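Lemis Project - Progress Report to the Bamholm Fund
Period ending December
Prepared by Baoshan Li

1. Status

Picking trials on the bin cell stopped for 15 days of this period after a protective stop fault. The target of 4,000 logged picks was not met and moves to the next period. Spending is within plan.

2. The fault

The arm tripped its joint torque limit on a Saturday run while reaching toward the near wall of the bin. It tripped again after reset. Logs show 7 stops in total, all with the wrist rotated past the same angle. No one was inside the marked area and no injury occurred.

The cause was cable drag. At that angle the external bundle pulled tight against the wrist, and the controller read the load as a collision. One signal wire had a broken conductor inside sound insulation - this explains the gripper dropouts noted in the last report.

3. Corrective action

The damaged wire was replaced. Wrist rotation is now limited in software, and the operator checks cable slack at both ends of travel before each session. Speed stays reduced until the Wei routing kit is fitted.
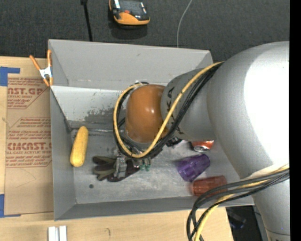 Lurside Handling Group - Bin Cell Team

Current trials use a small mixed set: a work glove, a soda can, plastic cups and an ear of corn. The cables still run outside the arm and loop around the wrist cap, so the rotation limit remains in force.

4. Open items

Routing kit: ordered, delivery in 4 weeks.
Torque threshold review: open.
Revised pick schedule: to follow with the next claim.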